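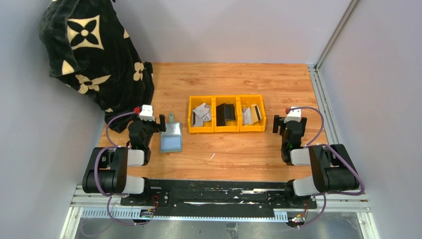

The two arms at the front of the table, with three yellow parts bins at the back.

How Two Robot Arms Share One Job
A Jarkari Club explainer for ages 9 to 12
Text by Fouzia Minhas

The Jarkari Club is an after-school robotics group. Its members work in pairs, and each pair picks one part of a larger project. This year the project is called Pravix. The goal of Pravix is to have two robot arms pick up parts and handle them together.

This page explains how the arms work and what club members have to think about when they use them. Words in the list at the end may be new to you.

What is a robot arm?

A robot arm is a chain of stiff pieces joined by parts that can turn. The stiff pieces are called links. The parts that turn are called joints. On the club's arms the links are grey and white, and the joints are black.

Your own arm is built in a similar way. The bone between your shoulder and your elbow is like a link. Your elbow is like a joint. If you hold your shoulder still and bend only your elbow, your hand can travel along one curved path. If you let your shoulder move too, your hand can reach many more places.

Inside a typical robot joint there is a motor and a sensor. The motor turns the joint. The sensor measures how far the joint has turned. The computer reads the sensor many times each second and compares the number with the angle it asked for. If the two numbers do not match, it tells the motor to turn a little more or a little less. Engineers call this feedback.

What is a gripper?

The tool at the end of each arm is a gripper. The club uses parallel grippers. A parallel gripper has two fingers that stay side by side as they move together or apart, like the jaws of a bench vise.

A human hand has many joints and can wrap around a ball or a mug. Two flat fingers cannot do this. They can only pinch. Before each task, club members look at the part and decide where to pinch it. A flat metal plate standing on its edge is easy to pinch from above. The same plate lying flat on a table is hard, as the fingers have nothing to close on.

For this reason the yellow bins have an important job. Each one has an open front and a raised back. Plates and angled pieces can lean in a bin with their edges up, where a gripper may be able to reach them.

Why two arms?

One arm can move a part from one place to another. Some jobs need more than that. Think about opening a jar. One hand holds the jar still and the other turns the lid. With one hand you would have a hard time.

Robot engineers call this two-arm work, or bimanual work. It raises a new problem. The arms share the same space, and they can hit each other. The club's control program, Jurnosico, was written by older members. Before a move starts, it checks whether the planned paths of the arms come too close. If they do, one arm waits.

Look along the front of the table and you will find a straight grey bar with teeth. It is a gear rack. A rack is a gear that has been laid out flat. When a round gear rolls along a rack, turning becomes sliding. Many machines use this, including some sliding gates and drill presses.

How do the arms learn a task?

There are two common ways to make an arm do something. The first is to write down every position, in order. This works well if the part is always in exactly the same spot.

The second way is to show the arm what to do. A person steers the arms through the task while the computer records the joint angles and the camera pictures. One recording from start to finish is called a demonstration. A program then looks for patterns in all the demonstrations and uses them to choose its own moves.

Club members have been recording since March. The Pravix collection now holds 3,427 demonstrations. A member can record roughly 200 short ones in a month of club meetings. Poor ones are marked and left out of training. A demonstration is marked as poor if the part is dropped, if the arms touch by accident, or if the person steering stops halfway.

Hard parts and soft parts

Metal plates keep their shape. When the gripper lifts one end, the other end comes along in a straight line, and the computer can work out where it will be.

Leather behaves differently. A strap held at one end bends under its own weight. How much it bends depends on its length, its thickness and where it is held. The computer cannot assume that the far end is in any one place. It has to look.

A camera near the gripper helps. It is carried along by the arm, so the picture tilts whenever the wrist tilts. The floor may seem to run uphill. The computer knows the angle of every joint, and it can use those angles to work out which way is really down.

In the next picture, the fingers at the bottom are pinching a green leather strap. Follow the line of white stitching and you can see how the strap arches over to the right. The other arm reaches in from the top.

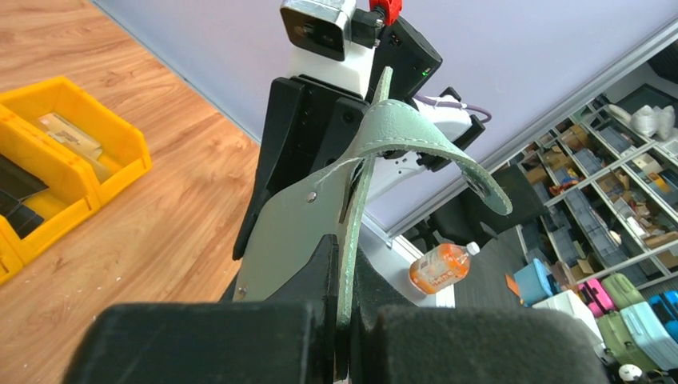
Try it at home: the Mohmand test

Members named this activity after Mohmand, the workbench where it was first tried. You need a strip of paper, a ruler, a pencil and a book.

1. Cut a strip of paper as long as your ruler.
2. Place the strip near the edge of a table, with a short piece hanging over. Put the book on the rest.
3. Measure how far the tip has dropped below the tabletop. Write it down.
4. Slide the strip out a little farther and measure again.
5. Fold the strip in half along its length, open it slightly to make a V shape, and repeat.

Compare your numbers. The flat strip should drop more each time you slide it out. The folded strip should drop much less.

Words to know

Bimanual: using two hands or two arms.
Demonstration: one full recording of a task.
Feedback: measuring a result and using it to correct the next move.
Gear rack: a straight bar with teeth.
Joint: a part that lets two links move.
Link: a stiff piece of a robot arm.
Parallel gripper: a tool with two fingers that stay side by side as they open and close.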